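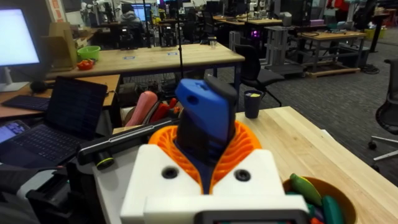
Zakhar Tkachenko wrote under the previous post that two laptops plus a monitor on a single desk is a cabling problem before it is a space problem, and that I should stop buying trays until I had dealt with the power. He added that the bowl on the table next to it would fill up again no matter what I did.

He was right on the first point, so the order of work changed. Notes as of 11/30/25, mostly so that I can find them again in April when I will have forgotten which cable is which.

Starting position. The desk carries the monitor on its silver stand, the black keyboard in front of it, and two open laptops nearer the front. The light wooden table is a separate surface, used for anything that needs to be put down and looked at. In practice the two surfaces had merged. Adapters drifted onto the table, small toys drifted onto the desk, and any job on either one began with five minutes of moving things to the other.

Power first. Until now each laptop had its own charger plugged into its own wall outlet, with the monitor on a third, and an extension cord running behind the table for whatever was left. I replaced the cord with a Ninitz strip screwed to the underside of the desk at the back. The strip has its switch on the left end, so it had to be mounted upside down relative to the printed instructions for the switch to be reachable from the chair. The keyhole slots allow this. The screws supplied were too long for the desk top and would have come through, so I used shorter ones from the jar.

Cable tray second. The Brekard tray is a bent steel channel with slots every few inches. Depth of the desk is 705 mm, which leaves enough room for the tray behind the strip and still clears my knees. Both charger bricks go in the tray lying flat. I tried them on edge and they tipped when the cable was pulled. The cord to each laptop comes up over the back edge and is held by one clip. Two clips looked tidier, but then the slack ended up in the wrong place and the front laptop could not be turned without dragging the other one.

Labels. Each cable has a flag of white tape at both ends, lettered A through F, and the key is written on a card taped inside the tray. I have done this before using descriptions ("monitor," "old laptop") and it fails as soon as something is replaced.

Laptop positions. I tested these arrangements over a couple of weeks:

Side by side in front of the monitor. Keyboard has nowhere to go. Abandoned the same evening.

One closed, on a vertical stand from Honberg. Takes little space, but the machine ran warmer with the lid shut and I wanted both screens. The stand is in the closet.

Staggered, one in front of the other and lower down. Both keyboards can be reached and both screens can be read, with the monitor still visible behind. The front machine has to be moved if I want to use the big keyboard for long stretches. Kept.

The staggered layout uses more depth than I would like. A monitor arm would recover the footprint of the stand, but the back edge is now occupied by the tray and I would have to shift everything along. Not this year.

The table. The rule I settled on is that things on the table must be in a container or in use. The black cup stays near the back edge. I considered moving it to the desk, where it would be closer to hand, and decided against having any kind of cup near two open keyboards. It has kept the small yellow and blue label near its rim through every previous cleanup, and I have left it on.

The bowl. It is orange-brown and holds toy pieces, green, teal and purple ones among them. Before this round the pieces lived in a drawer under the printer, in a zip bag, and spent most of their time outside the bag. An open bowl works better on two counts. I can see what is in it, and a piece can be returned with one hand. The disadvantage is that long pieces end up lying on the rim and get knocked off by a sleeve. A deeper bowl would fix that and make the small pieces harder to find. I have not bought one.

Zakhar's prediction about it filling up is partly borne out. It has already acquired things that are not toys on two occasions, a hex key and a spent battery. Both were removed the same day. The hex key now lives in the tray with the card.

Cost. The strip, the tray, clips and tape came to less than I had set aside for a second shelf, which is no longer needed. I also ordered a desk mat from Fu and returned it. The surface was pleasant, but the mat was thick enough at the edge to tilt the front laptop, and it curled at one corner after a few days under the lamp.

Open items:

The lower surface beyond the first laptop still has a cluster of things standing on it. I have not sorted that area and have no plan for it yet.

The extension cord is coiled in the hall and needs to go back to the garage.

The clip for cable D has lost its grip once. I cleaned the surface with alcohol and pressed it on again. If it drops a second time I will use a screw-mounted one.

A reader asked by email whether the tray can be fitted to a desk with a crossbar underneath. It depends on the height of the bar. Mine has 3 inches between the bar and the underside, and the tray slides in with the bricks removed. With the bricks already in place it does not, so fit the tray first, then load it from the front. I did it in the other order and took it down again.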